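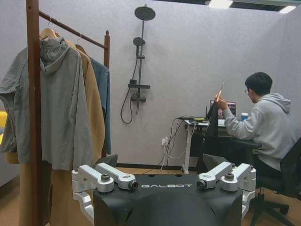

图1 室内一侧的木制衣架

合租宿舍衣物周转情况调查
课程小组报告(生活统计实践)

一、选题缘由

本组原定题目是城市公共交通满意度,后因组员全部住校、一学期坐不了几次公交而作废。开题前一晚大家在宿舍讨论新题目,唯一能坐的椅子上堆满了衣服,题目就这么定了。

我们关心的是一类特殊衣物:穿过一次,不算脏,也不算干净,放回衣柜心里不安,扔进洗衣机又觉得浪费水。文献里没有找到公认的名称,本报告暂称“中间态衣物”。指导老师在旁边批了一个问号,没有划掉,我们理解为同意。

二、方法

问卷在Plukar公寓发放100份,收回有效问卷40份。其余问卷的下落不便深究,其中一份后来在洗衣房被用来垫洗衣液瓶子。另选4间宿舍做为期一周的记录,由住户每晚登记中间态衣物的去向,分为椅背、床尾、衣架、门把手和“其他”。

“其他”一栏原本只是为了表格完整,最后填得最满,出现过台灯、吉他和室友的床。

三、结果

椅背稳居首位。受访者普遍承认椅子的设计用途是坐,但认为这与自己关系不大。有独立衣架的宿舍情况稍好,衣服至少是竖着堆的。不过衣架挂满之后很少有人清理,多数人会在最外层继续加挂,里层衣物于是进入长期保存阶段。一位受访者在记录期间找到了上学期以为丢失的围巾,并在备注栏写了三个感叹号。

洗衣时间高度集中在星期六。当天上午洗衣房排队,其余日子机器闲着。问及为何不错峰,回答大多是“想过”。

四、改进尝试

我们在两间记录宿舍试行了“Umance规则”(组内投票命名,没有含义):同一件衣服在外面停留不得超过4天,到期必须洗或收。头两天执行良好。第三天有人提出牛仔裤应当豁免,随后外套、睡衣和“今天降温”相继获得豁免,规则剩下的约束对象主要是袜子。

另一间宿舍改用带编号的夹子标记日期,效果略好,缺点是夹子很快被拿去封薯片袋了。

五、不足

样本小,且集中在同一栋公寓。登记靠自觉,而自觉正是本研究观察到较为稀缺的资源。记录员本人也是住户,有两晚的数据是第二天早上补填的,字迹可以看出当事人急着上课。季节因素没有控制,如果换到夏天,外套一项大概会从表里消失。

六、后续

下学期若继续,打算把“其他”拆成若干小类,并增加对洗衣房排队时长的记录。公交满意度的问卷还剩一沓,背面空白,可以拿来用。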